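Robot Cell Safety and Fault Diagnosis
Handout 6: Loss of grip and cable snagging in bin picking

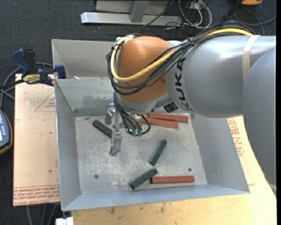

This handout accompanies the second laboratory session on industrial handling. It sets out a fault that arose on the bin-picking exercise in February, the findings of the review, and the working rules which now apply. Students should read it before entering the laboratory and bring a copy with them.

1. Background

In bin picking, the robot must take parts which lie at no fixed angle. The arm therefore approaches each part from a different direction, and the wrist may turn a long way between one pick and the next. Cables which run along the outside of the arm have to follow every one of these movements. A cable length that is suitable in one position may be too short, or dangerously slack, in another.

The walls of the bin add a further difficulty. A part lying close to a wall leaves little room for the gripper fingers, and the control program may choose a steeply turned wrist in order to reach it.

2. The incident

The exercise was being run by Kwesi Bawa and Amerley Aidoo under the supervision of Fulvio Sala. The robot was working in automatic mode at reduced speed, with the gate closed. On a pick close to the bin wall, the wrist turned further than on any earlier cycle. A sensor cable running down to the gripper caught on a finger and was pulled out of its connector.

The controller lost the "part held" signal. The program, known in the laboratory as Batik, treated the missing signal as a failed pick and ordered the gripper to open so that the pick could be tried again. The gripper was in fact holding a block at a height of 760 mm above the bin floor. The block fell, struck the rim of the bin and came to rest outside the cell. There were no injuries.

Mr Bawa pressed the emergency stop. Ms Aidoo then began to open the gate in order to recover the block, and was told by Mr Sala to wait until the controller had been locked off. He was right to do so – an emergency stop is not a substitute for isolation.

3. Findings

The review was carried out by Réjean Sawatzky. It found two direct causes.

The first was mechanical. The sensor cable had been replaced with a longer one and the spare length had not been secured. The change had not been entered in the cell log.

The second lay in the program. Batik made no distinction between a sensor reporting "no part" and a sensor which was not reporting at all. A lost signal should always lead to the safer state. For a gripper above an open bin, the safer state is to remain closed and to stop the arm.

The review also noted that the wrist limits had been left at the maker's full range, although the exercise does not require it.

4. Rules now in force

Before automatic running, move the wrist by hand control through its full working range and watch the cables throughout. Stop if any cable tightens, rubs or hangs within reach of the fingers.

Check that every connector at the gripper is fully home.

Record any change to cables, fingers or clamps in the cell log, with your initials.

Do not reach into the bin, for any purpose, until the controller is locked off and the key is in your own possession.

Report a dropped part to the supervisor, even where the cycle recovers without help.

5. Preparation for the session

Draw a simple flow chart showing how the program should respond to a lost gripper signal in each of the following states: arm above the bin, fingers closing on a part, and arm travelling to the outfeed. Mark the points at which a person must confirm before motion may resume. Charts should be handed to Kwaku Antwi at the start of the session.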